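Louro (demonstration set)

Louro is a collection of hand-recorded household examples used for training robot arms to pick up and sort small things. Started at Skarkwood by Olga Loureiro, later kept up with Henrique Morais at Orkville. Current release holds 462 recordings from 19 homes.

Method

No robot in the home. A person holds a gripper with a camera on it and does the job by hand; the camera view and the finger opening are saved together. Some jobs use two grippers, one per hand. Each recording is one job – clear a table, fill a basin, sort wrappers. Failed grasps are kept and labelled, a point Morais argued for early on.

Contents

Seven job types, most of them in kitchens. Snack packets and bags make up the largest group, being soft, shiny and hard to model. Patterned cloths were allowed from the second release, wich made the early models noticably worse before they got better.

Table and snack work, one kitchen:

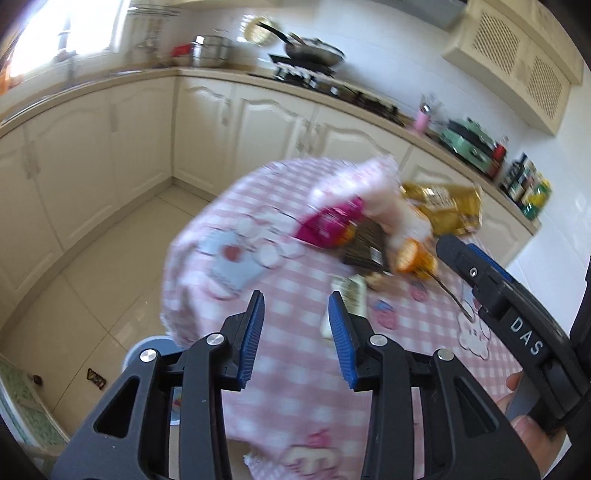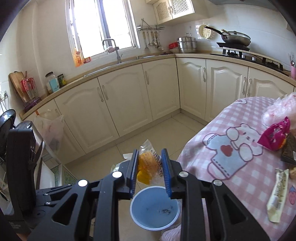
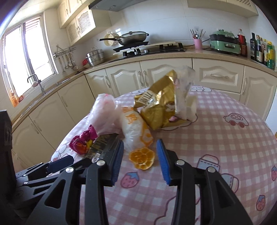

Recordings shorter than eight seconds are dropped. The rest are checked by hand at Jondgate, slow work – the backlog in October ran to several homes. Labels give the object, the hand used and the result. Older labels use a diffrent spelling for some objects and have not been merged.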